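Has anyone here had a robot put on their packing line?

We pack fruit at Betetby, and two of these started in June. What happens to our jobs?

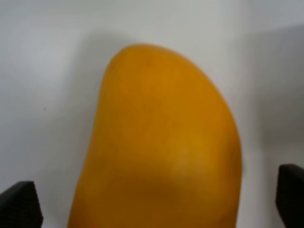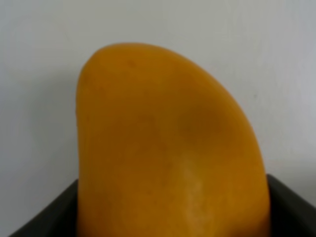
Same thing came to us at Griment, so let me ramble a little! My hands were sore every season, and now I mostly check and grade -- much kinder on the wrists. I still look at every mango, and a tiny fleck near the top like the one in the second shot wouldn't worry me one bit. Do ask early who gets trained, though, and whether the grading pays the same. Ours didn't until we asked.

Depends on the boss.

We kept everyone at Hamdy, but the breaks got moved and folks missed chatting over the belt. Worth bringing up, dear.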